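Bench notebook, Sallham wet room
August, back bench, started 8:40

Picking up from the page before last, where I wrote that I didn't believe the 400 ml line on the beaker. Still don't. Wichai says graduations on a beaker are decoration and I should know that by now, which is fair, but then why does the Barredo prep sheet tell people to fill to the 400 line and carry on as if that were a measurement? Either the sheet means it or it doesn't.

Did it by weight this morning. Dry beaker tared, deionized water from the carboy, filled to the line with my eye level with it. Balance read 447 g. I laughed, dumped it, and looked at the balance before I looked at the glass. The bubble in the level was well off center. Someone had slid the balance along to make room for the label printer and not releveled it. Doubt that gets you 47 g, but I'm not going to write down a number from a balance in that state as if it said something about the glass. Struck out the reading in the log, left it legible.

9:15. Leveled, warmed up, checked against the brass weight. Fine. Then noticed the tare: I had tared with the watch glass on and weighed with it on, so that isn't it either. Or I believe I did. I didn't write it down at the time. Wichai's view is that I tared something else entirely. Possible. Not proud of it.

9:50. Stopped to clear the bench, which was overdue. I couldn't tell which glass was mine and which was left over from the Brodulov samples. Anything without a label went to the sink. Anything with a label I couldn't read also went to the sink. Deolinda will object to the second part and she can write her labels in something other than that brown marker.

The new layout is Deolinda's idea. Glass in a row along the back, racks in the same row, nothing stacked, front of the bench left for working. Her claim is that it cuts down on reaching over things. My claim is that any arrangement looks good on the first day. We had a layout in the old room that was also going to fix everything and by the second month there was a stapler in the drying rack.
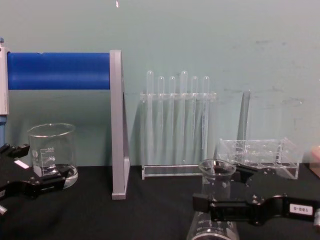 Back row, new layout. Clear tube rack in the middle, beaker to the left of it by the grey bracket.

Things I like about it, to be fair to Deolinda. The clear acrylic rack is better than the old wire one. You can see the tubes standing in it all the way down, and the row of six sits straight. With the wire rack I was forever pulling a tube out to see whether there was anything in it. The black top is also good for spotting white powder, less good for spotting a clear drip, and I've put my sleeve in enough of those to have an opinion.

Things I don't like. The beaker is too near the bracket. If you go for it with your left hand your knuckles are headed for the grey plate, and a beaker with a thick rim like that feels sturdier than it is. I'd bring it forward a hand's width. Deolinda says then it isn't in the row. I say the row isn't the experiment.

I'd also like to hear an argument for the long blue roll taking up that much of the left side. It's one of those things that gets a spot on a bench and then keeps it. Asked Wichai, who said "it's fine there." That isn't an argument, so I've put it on the list for Deolinda.

The wall has scuffs toward the right again. The Flonbridge people want the rooms looking decent before their visit and somebody will suggest paint. I suggest a damp cloth first. I also suggest they look at the drain under the sink, where the money ought to go, but drains don't show.

11:05. Back to the fill question, this time properly, or more so. Procedure, so I can't fudge it later:

Beaker washed, rinsed with DI, dried in the oven, cooled on the bench with the door shut.
Balance level checked and initialed before each run.
Tare the beaker alone. No watch glass. Write the tare down.
Fill to the line, bottom of the meniscus on the top edge of the printed line. The printing has some thickness to it and you have to choose an edge and stick with it.
Weigh, write it down, empty, dry, again.
Temperature of the water noted each time.

I was going to do one run and call it settled. Wichai asked what one run would settle, and he's right, so it's 2 runs by me and then the same by Deolinda without seeing mine. If her numbers and my numbers disagree by more than each of us disagrees with ourselves, then the trouble is the reading and we can leave the glass alone. I suspect that's where this goes. The line is white print on clear glass and under the ceiling lights I can talk myself into a range of places for the water surface.

Meanwhile I would not use anything made up from the Barredo sheet for the comparison work. If it was filled to the line in a beaker, then what we know about the volume is what the beaker knows. Wichai thinks this is overcautious for a buffer that gets its pH adjusted afterward anyway. pH isn't concentration. We have had this conversation before and I expect we'll have it again over lunch.

Proposed wording for the sheet, for whoever owns it now: "Dissolve in the beaker, transfer, make up to volume in a volumetric flask." That's how it should have been written in the first place. Deolinda says the reason it wasn't is that we were short of flasks that spring. Could be. A shortage of flasks doesn't make a beaker into one.

1:30. Runs not started, oven was full of someone's filter papers. Moved the start to after three. Printer moved off the balance table and onto the shelf, and I have written DO NOT SLIDE on tape along the front of the balance. I give the tape a week.

To do:
Ask Deolinda re blue roll, and re bringing the beaker forward.
Find out who signs off on changes to the Barredo sheet.
Replace brown marker. Buy black. Hide the brown.
Second check of the brass weight against the set in the cabinet, as I'm trusting it on no better grounds than that it's always been there.
Look at the layout again at the end of the month and write down what has crept into the row. If it still looks as it does now I'll say so here, in ink.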